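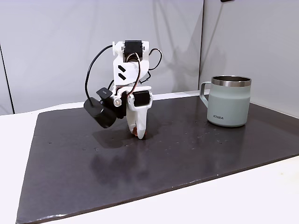 I was told my new mug would keep coffee hot for 6 hours. I don't believe it. The Sketia one made the same promise in March, and it was lukewarm before I'd finished my email. Zornon's was no better, and that lid still smells of soup.

So I'm trying a pale green insulated one with a handle, and I've stopped reading the box. Insulated compared to what? 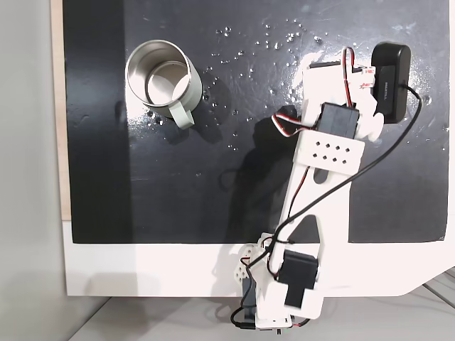

Water is my other complaint. Every drop shows on a black surface — more so on a glossy one — and people who sell dark desks never bring that up. I keep a cloth within reach now.

Would I pay $84 for a mug again? No. Ask me after 300 coffees and I might soften.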